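Pirndale Craft Fund: report on the bowl-turning grant, spring to September

12 shares | 8 comments

We said we would turn offcuts from the Staseck joinery into salad bowls and sell them through the Krūmiņa shop. The grant was $2,714. All of it is spent, and I am less sure of the idea than I was when I wrote the application.

We finished 17 bowls. The shop took eight of them and has sold three. The application talked about "strong local demand," and I would not write that sentence again. People pick the bowls up, say something kind, look at the price and put them down.
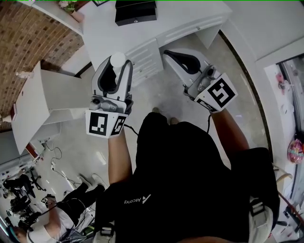
2 min read · 319 words

The glue was the other trouble. Edik was recommended to us as food safe and good for wet shavings. Our first batch opened along the seams over a damp weekend. The second batch, clamped overnight, has held so far, but a few weeks in a dry workshop proves very little and I don't want it reported as a success yet.

The open evenings did better than the bowls. The same faces came back, and a couple now turn at home. Whether that counts as "new makers trained" under your heading I leave to you. I would count it as half.

We are not asking for a second round on the same terms. If there is money left in the Pirndale pot, I'd put it toward a better dust extractor and drop the sales target. The remaining bowls are on the shelf by the lathe, and price suggestions are welcome.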